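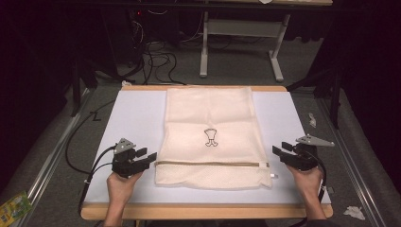 How to Wash Delicates in a Mesh Bag

I ruined a good many tights before I learned to slow down on laundry day, so let me save you the trouble (and the tights!).

Start by sorting. Bras go in one bag, tights and thin knits in another, and hooks should be fastened before anything goes in. I keep 4 bags on a nail by the washer, and each one gets filled only halfway – the clothes need room to move around in there or the soap never gets through.

Turn everything inside out, slide it in, and close the zipper all the way. If your zipper tends to creep open, a small rubber band through the pull will hold it.

Now for the machine. Pick the gentle cycle and cold water. My old Amska calls it "Hand Care" and takes 73 minutes, though the quick version at 14 minutes is plenty for things worn once. Use half your usual detergent and skip the softener, especially on anything stretchy.

When it's done, take the clothes out of the bags right away and lay them flat on a towel. Please don't wring them! Hang the bags up too, with the zippers open. In July mine dry on the porch in 3 hours, and in winter I leave them over the tub until morning.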